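Search this site... Go

Sorting a Snack Pile into One Shallow Tray

If your house is anything like mine, the snacks come home in a big bag and then live in that bag until somebody sits on it. I do this little sort-out every October, and again whenever the cupboard door stops closing. You need a shallow tray or a box lid, a cloth, and a cup of tea.

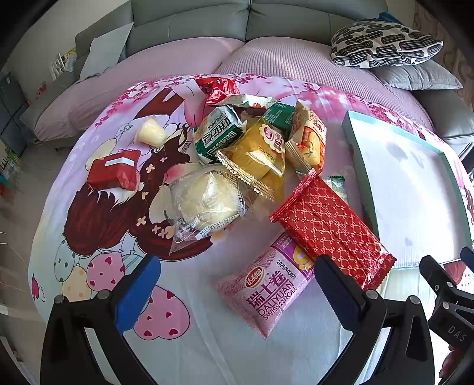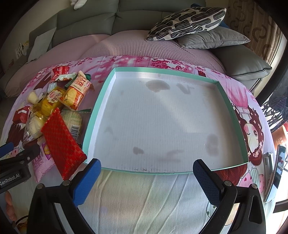
Stuart Staniforth

Tip everything out onto a printed cloth or sheet you don't mind getting crumbs on, and spread it a bit so you can read the packets. Look for the date codes first – they hide along the seams – and put the soonest ones nearest to you.

Wipe the tray and let it dry. Old stains in the bottom won't hurt wrapped food, but I like to lay a sheet of paper over them anyway.

Now start with the longest packet and lay it corner to corner, or along one side if it fits. Biscuits stand up on their edges next to it. Soft buns and cakes go in last, on top, where they won't get squashed (I learned that one the sad way!). Leave a gap at the front for the tiny packets, and stop when you reach the rim.

Comments (2)

Hung: Mine held 8 packets before the lid bowed. Would a deeper box do?

Skundora: Did this with my kids on Sunday and they ate half of it while sorting – still counts, I think.

Contact | © Rirow | Back to top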